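December 2023

I meant to write this yesterday and then sat down with the heating pad and a cup of tea and that was the end of me. So, today, with my feet up again, the tale of the great sorting.

It started with the bins. I have been putting odds and ends into bins since we moved to Fullbridge, always telling myself that a thing in a bin is a thing put away, and of course it's only a thing you can't find. I had 12 of them stacked along the wall by the time I gave in, and I do wish I had done it back in March when I first said I would and had the energy for it!

The first ones went quickly. Packing tape, dried-out markers, a whole bag of buttons (kept), instructions for a blender we gave away years ago (not kept, though I did stop and read the soup page). Then I reached the miscellaneous ones and slowed right down, as I always do. I can throw out a broken stapler without a second thought, but give me some little packet or a tube with a nice bright cap and I'll stand there turning it over for ten minutes, wondering whether it might come in handy. The Drander catalog went, finally. So did the jar of picture hooks that fit nothing in this house. The Ulitz tin stays because I like the lid, and I won't be argued with, not even by myself.

My rule was six things at most back into any one bin, and I'm sorry to say I broke it by the second. Still, I can see the bottoms of them now, scuffs and all, and that cheered me more than I expected. There is something lovely about a bin with a bit of floor showing. I wiped down the ones that needed it and left the lids off overnight so they could air.

Two bins are still to do. I've told myself I'll manage one before the holidays and one after, and the one with the shiny packet and the long purple thing in it can wait its turn, as I haven't decided where either of them ought to live. Kitchen drawer, maybe, or the shelf by the back door, if I can ever get the boots off it.

My back is sore and there's dust in my hair, but I slept better than I have in weeks. Soup for supper, the plain kind, and then early to bed with my library book, which is due back soon and which I've hardly opened.

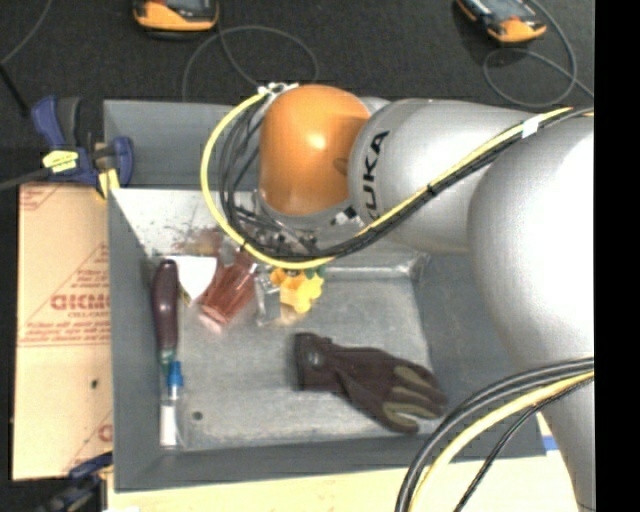
Odds and ends in the gray bin, still to be sorted.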